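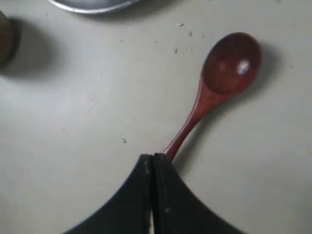
Printed page breaks ignore my CSS and split recipe cards across two sheets

Posted by Qianru Yao
Feb 15, 2024

I maintain the recipe section of a small site called Nelcombe. Each recipe sits in its own card, and several cards appear on a category page. On screen the layout is fine. When the page is printed, or saved to PDF from the print dialog, cards are split wherever the sheet happens to end. The title and ingredients land at the bottom of one sheet and the method starts at the top of the next.

I have added the following to the print stylesheet:

@media print {
 .card { page-break-inside: avoid; }
 .card h2 { page-break-after: avoid; }
}

It has no effect. The stylesheet is loading, as other rules in the same block (hiding the navigation, black text) are applied. The container is set up like this in the main stylesheet:

.cards {
 display: flex;
 flex-wrap: wrap;
 gap: 24px;
 height: 100vh;
 overflow: auto;
}
.card { display: inline-block; width: 47%; }

Paper size is Letter, portrait, default margins, scale 100. The same fault shows up on two desktop browsers. I would like each card kept whole when it fits on a sheet. If a card is longer than a sheet I accept that it has to break somewhere, but I don't want a heading left alone at the bottom.

Things already tried:
- break-inside: avoid in place of the older property
- !important on both rules
- a forced page break before every card, which works but uses far too much paper
- clearing the cache

Leszek Piątek

Your break rules are valid. The problem is the container. You have three separate things in the main stylesheet that interfere with printing, and all of them still apply in print unless you override them.

First, height: 100vh with overflow: auto. This makes .cards a scroll container with a fixed height. A scroll container is treated as a single block when the page is divided into sheets, and browsers handle the overflow in print inconsistently. Depending on the browser you get clipped content, a slice through the middle of a line, or break rules on the children being ignored.

Second, display: flex on the parent. Support for breaking inside flex containers has improved but is uneven, and older versions ignore break-inside on flex items altogether. Wrapping rows make it worse. For print, take the container back to block.

Third, display: inline-block on the card. While the parent is flex this does nothing, as flex items are made block-level anyway. Once you change the parent to block it will take effect again, and the break properties are only defined for block-level boxes. So it has to be reset at the same time. I suspect this is why partial fixes looked as if they had failed.

Replace your print block with this:

@media print {
 html, body {
 height: auto;
 overflow: visible;
 }
 .cards {
 display: block;
 height: auto;
 overflow: visible;
 }
 .card {
 display: block;
 width: auto;
 margin: 0 0 18pt 0;
 break-inside: avoid;
 page-break-inside: avoid;
 }
 .card h2, .card h3 {
 break-after: avoid;
 page-break-after: avoid;
 }
 .card p, .card li {
 orphans: 3;
 widows: 3;
 }
}

Keep both spellings of the break properties. The old one is treated as an alias in current browsers and is the only one read by some older ones. The gap property has no effect on a block container, so the margin takes its place.

The print block must come after the main rules, or be in a file linked after them. A media query adds no specificity. If .cards is styled later in the file, the later rule wins.

Also check every ancestor of .cards up to body. Any wrapper with a fixed height, overflow other than visible, position: fixed or position: absolute can produce the same fault. In the developer tools, turn on print media emulation and look at the computed values. Emulation shows which rules apply but does not divide the page into sheets, so you still need the print preview to see the breaks.

Weidong Cao

Set the scale to 80 in the print dialog. Mine fit after that.

Aled Cadwaladr

Leszek's stylesheet is right. Two additions, from having done the same job on a site with a theme called Feltero.

If you need two columns on paper, don't go back to flex. Floats work for short cards but you have to clear every row. CSS columns (column-count: 2 on the container) do respect break-inside: avoid in the browsers I tested. The reading order changes, though: cards run down the left column and then down the right, where flex runs them across.

Images are the other thing. A tall photo in a card can push it past the height of a sheet, and then break-inside: avoid is dropped for that card. Cap the height:

@media print {
 .card img {
 max-width: 100%;
 max-height: 9cm;
 width: auto;
 height: auto;
 }
}

If the images are lazy-loaded, anything not yet scrolled into view may be missing from the printout, or may print as a gap. Remove loading="lazy" from them, or scroll to the end of the page before printing.

Changing the scale only moves the point where the break falls. It will come back as soon as a recipe is edited.

Comment from Qianru Yao

Resetting the container fixed it in both browsers. There was also a wrapper two levels up with overflow: hidden that I had missed, and until that was overridden the last card was clipped. The image cap is in as well. One long recipe still runs onto a second sheet, and its headings now stay with the text that follows them.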